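Desk lamps, one room at a time

I've been collecting pictures of our lamps ever since we moved into the Macaraeg building in June, and Corina Stanciu finally talked me into putting them on a page. We went a bit overboard with lamps (I'm not sorry!), so this gallery will keep growing as I get to the other rooms. First up is the worktable, because that's where I spend most of my day and where I'm fussiest about light.

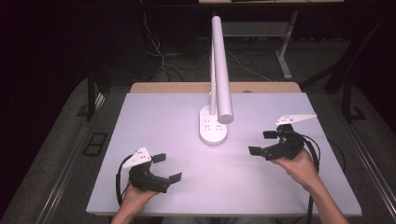 White desk lamp on the big gray board, with the little buttons on its oval base.

I love a lamp with its controls down on the base, where I can find them without getting up. The light gray board makes a nice calm background for it too, and I like a bit of the wooden table showing behind.

Costel Vasiliu keeps telling me a black lamp would look smarter in here, but I've always been a white lamp person and I'm sticking with it. Next time I'll do the reading corner and the hallway, where Florencia Toledo has a floor lamp with a shade she sewed herself – so pretty!

Last updated Nov 4, 2025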